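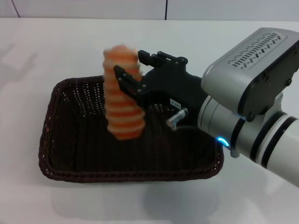

Roxana Munteanu asked after last week's class whether a repeat in a pattern has to be exact, or whether the eye will forgive a sloppy one. I've been chewing on that since Tuesday, so let's start there!

My short answer is that the eye forgives a lot. Take plain stripes, two colors, light and dark by turns. You can make one band a bit fatter than its neighbor and most people will still read it as even – I did it by mistake on a scarf once and wore it for 3 winters. What we do notice is a change in order. Swap two colors and everybody spots it.

Words for the quiz: repeat (the smallest piece you copy), ground (the color that sits behind), half-drop (each column slides down by half a repeat).

For next time, draw one repeat on the squared paper and copy it 4 times across. Then do it again as a half-drop. Please use pencil first, I beg you. The Sitton reading is short, just page 13, and the part on borders can wait.

Questions: see me after class or leave a note at the Torard front desk | Back to top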